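**Moving the bins off the table: which ones stay out?**

**skernut_dave:** Going through the storage in the shared room at Skernutstead before the holidays. Current setup is two dark bins on the low table, plus a yellow basket.
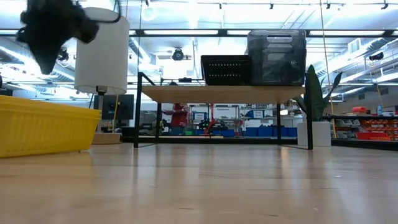 I want the table back for eating lunch. The Zusason shelf unit I ordered is 13 inches deep and I don't know if that's enough for a bin with the handle facing out.

**plumbline5:** Measure the bin at the rim, not the base. Most of them flare out. I bought a Vondden shelf going by the base and everything hung over the front.

**Margit Fodor:** I would leave the low black one where it is. Perforated sides are good for stuff you grab all day, and a table is the right height for that. Put the taller one on the shelf.

**skernut_dave:** Then I still can't eat at the table.

**Margit Fodor:** You have half a table. Eat at that half.

**plumbline5:** Disagree with Margit. Anything left on a table collects more things. Both bins go, and label the tall one on the short side. You can sort of see through that gray plastic but you won't know which cables are which.

**oto_r:** What about the plant? Ours got knocked over twice when people were carrying bins past it.

**skernut_dave:** Snake plant stays on the floor next to the table. I can carry around it.

**plumbline5:** Rim measurement?

**skernut_dave:** Will check when I'm in on December 19, 2019 and post it.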